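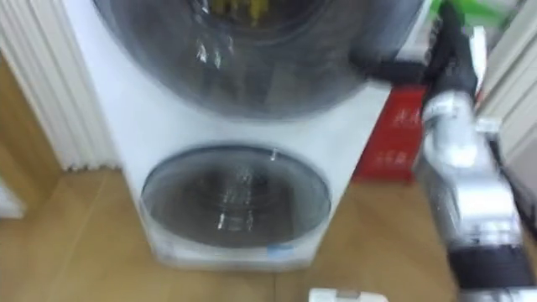

I'd been wanting to get to the Drelberg open day ever since a friend came back raving about it, and this year I finally made the trip out to Skuncombe (69 miles, most of them behind the same gravel truck). The building looks like a dentist's office from the parking lot, so I drove right past it the first time. Inside, the part I'd come for was the home robotics area, which they've set up like a real apartment with wood floors and a radiator against the wall. The laundry corner has one of those white units with two round dark glass doors, a bigger one on top and a smaller one underneath, and the arm works right beside it. I have a plain old top loader at home, so I was a little jealous before the talk even started!

Our guide was Carolina Pacheco, who works on the arm software and talks faster than I can take notes. She told us dark glass is a pain for their vision system – all those shiny reflections – and that round doors are harder than they look, because the arm has to swing wide and then get out of its own way. A kid near me asked if it could find lost socks. She said they're working on matching them first.

Groups go in every half hour and there were about 4 people too many in ours, so get near the front if you can. I ended up behind a very tall man and spent a good chunk of the demo leaning sideways.

After that I wandered over to the Paiva table, where they had a talk on grip pads (drier than I'd hoped, though the samples were fun to squish), and then got in line for coffee. The Girkine people had a parts-sorting demo next door, but the line for that one went clear down the hall and I gave up.

Parking is free, the coffee is 2 dollars, and the restrooms are upstairs – follow the yellow tape. They're doing another one in December and I've already put my name down for the early group.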